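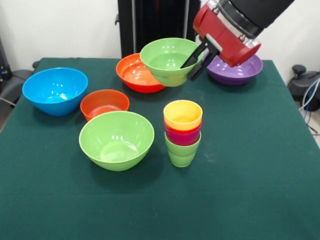 Willkommen zur dritten Einheit von »Tisch, Farbe, Ordnung«! Heute geht es ums Eindecken mit buntem Geschirr, und zwar mit dem ganz einfachen aus Kunststoff, das fast jeder irgendwo im Schrank hat. Ich höre in jedem Kurs denselben Satz, nämlich dass bunt automatisch nach Kindergeburtstag aussieht. Kann sein, muss aber nicht! Es hängt sehr viel davon ab, was drunter liegt. Auf einem dunkelgrünen Tuch wie hier dürfen eine blaue, eine violette und eine orange Schüssel ruhig nebeneinander stehen, das Tuch hält die Farben zusammen, und die hellgrünen Schüsseln nehmen den Grundton noch einmal auf. Auf Weiß würde ich dieselbe Mischung nie so mutig stellen.

Zuerst das Tuch. Ich nehme für einen rechteckigen Tisch gern eine einfarbige Decke, matt, ohne Muster. Glänzende Schüsseln spiegeln sowieso schon jede Deckenlampe, und wenn dann auch noch der Stoff schimmert, weiß das Auge nicht mehr, wohin. Pirjo Kokkonen, bei der ich vor Jahren mein erstes Seminar gemacht habe, hat uns immer die Decke auflegen und dann einmal um den Tisch gehen lassen, bevor irgendetwas draufdurfte. Das mache ich bis heute so (und ihr bitte auch, Falten sieht man von der anderen Seite besser).

Jetzt zu den Farben. In meinem Skript vom Dezember stand noch, man solle verwandte Farben immer direkt nebeneinander stellen. Das streiche ich hiermit. Ein gedämpftes Orange neben einem kräftigen Rotorange, das kann schön sein, aber das gedämpfte verliert dabei, es wirkt plötzlich müde. Gebt ihm lieber etwas Kühles als Nachbarn, ein Blau zum Beispiel, dann leuchtet es wieder. Probiert es zu Hause aus, das dauert keine Minute!

Große und kleine Schüsseln

Die große, tiefe Schüssel ist für Salat oder Brot, klar. Wo sie steht, entscheidet, ob man sich am Tisch noch unterhalten kann. Mitte ist oft falsch, finde ich. Ich rücke sie gern an eine Längsseite, und die flacheren Schälchen für Nüsse, Oliven oder Soße kommen dorthin, wo zwei Leute gleichzeitig drankommen. Wer eine kleine Schüssel hinter eine große stellt, findet die Oliven am Ende des Abends unangetastet wieder. Ist mir bei meiner eigenen Einweihungsfeier passiert, ein ganzes Glas voll.

Stapeln oder verteilen?

Becher dürfen bei einem lockeren Essen gestapelt bleiben, die Leute nehmen sich selbst. Schüsseln staple ich auf dem gedeckten Tisch nicht, höchstens am Rand als Nachschub. Lutfa Barua hat letztes Mal gefragt, ob ineinandergestellte Schüsseln der gleichen Farbe nicht auch dekorativ sein können. Doch, schon, aber dann bitte nachsehen, ob nicht zwei aneinanderkleben, das merkt man sonst erst, wenn man Suppe einfüllen will und eine zweite am Boden hängt. Mit einer leichten Drehung gehen sie meistens auseinander. Nicht am Rand ziehen!

Und noch etwas zum Wegräumen, weil danach immer gefragt wird: erst ganz trocknen lassen, dann nach Größe ineinander, die größte nach unten. Farblich sortieren ist hübsch, im Schrank aber völlig egal.

Aufgabe bis zum nächsten Mal

Deckt einen Tisch für eine kleine Runde, mit höchstens 3 Schüsselfarben und einer dunklen Decke. Danach tauscht ihr nur die Decke gegen eine helle und lasst alles andere stehen. Schreibt auf, welche Schüssel euch als erste stört. Ein halbes Blatt reicht, Skizze gern dazu, und bringt die Decke mit, falls sie in die Tasche passt. Wir legen sie dann alle nebeneinander und schauen, was zu Violett geht.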